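# The Cestano Dinner Plate

Okay, so I've sold tableware out of my little shop in Prinimham for 14 years and I still get giddy when a plate box arrives. The Cestano is the one I use at home (we have nine of them, for four people, don't ask) and it's the one I end up talking customers into most often.

It's a stoneware plate with a low raised rim, and the rim is what won me over. It's tall enough to stop gravy from running onto your place mat but low enough that you can still cut a steak right up to the side. My old set had these high, swoopy edges and my knife was always skidding down them!

**What you get**

- Sold singly or in a set of four
- Six colors: salmon, oat, slate, fern, butter and plain white
- Matte glaze on top, bare clay foot ring underneath
- Dishwasher and microwave safe
- Not for the oven, please. Get the Lennox if you want to bake in it

About that matte glaze. It looks gorgeous, but it does pick up gray knife marks sooner than a shiny plate will, and the oat and the white show them most. A dab of cream cleanser on a damp cloth takes them off, and I do mine twice a year, usually in January when the shop is dead. If that sounds like a chore to you, go for slate. You'll hardly see a thing.

I get asked about the foot ring a lot too. It's unglazed, so it can feel a bit gritty out of the box. Rub two plates together, foot to foot, for half a minute and the grit is gone. I do this for every set that leaves the shop, but singles ship straight from the warehouse, so you may need to do your own.

**Stacking and storing**

They nest nicely, and a stack of eight fits under a normal cabinet shelf with room to spare. My regular customer Adebayo Ogundipe keeps his in a Flutumitz drawer rack and swears he hasn't chipped one since. I've started stocking the racks on the strength of that! They take plates on edge, so you can grab one from the back without lifting the whole pile.

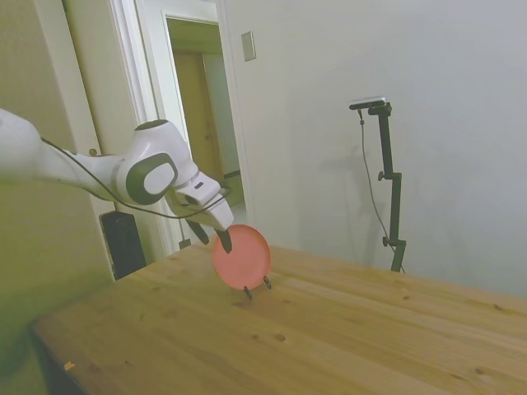
*A round plate in salmon pink, standing on its edge.*

**Price and shipping**

Singles are $14 and a set of four is $50. Orders over $90 ship free in the lower 48. I double-box everything with paper, and if one shows up broken just email me a photo and I'll send another (keep the pieces until you hear back, the carrier sometimes wants to see them).

Stock right now is 127 plates across all the colors. Fern is down to the last few and the next batch is a couple of months out, so if you're matching a set you already own, put a note on your order and I'll hold some back for you. Butter is back in, finally!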